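Clindero Releases Setup and Service Package for Drido Tabletop Cell

2018-10-09 – Clindero today released a setup and service package for the Drido, its single-arm tabletop cell.
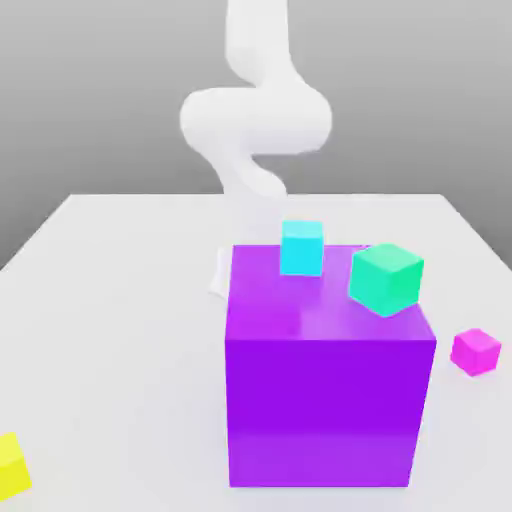
The package covers first installation, joint calibration and the yearly service, and it replaces the printed manual shipped with earlier cells. Each procedure is rehearsed in simulation before a technician repeats it on the real arm. The reach check uses colored cubes of different sizes, with a cyan one and a green one on top of a large purple one, so the wrist has to be brought in above a raised surface as well as the bare table.

"Most of our service calls came down to a base that was leveled once and never looked at again," said Sveva Amato, service manager at Clindero. "The new procedure puts that check first."

Technicians level the base, zero the joints, load the table height and then run the reach check. A cell that fails goes back to the joint zeroing step – the base is left alone unless the level reading has moved. The wrist seal is now replaced every 2,987 operating hours.

Marras, which has 4 Drido cells at its Siritz plant, tested the package before release. Rizwan Ghauri, maintenance lead at the plant, said his team has moved all of them to the new schedule.

The package is free to current Drido owners. A version for two-arm cells is planned for December.

Press contact: Ryan Horrocks, Clindero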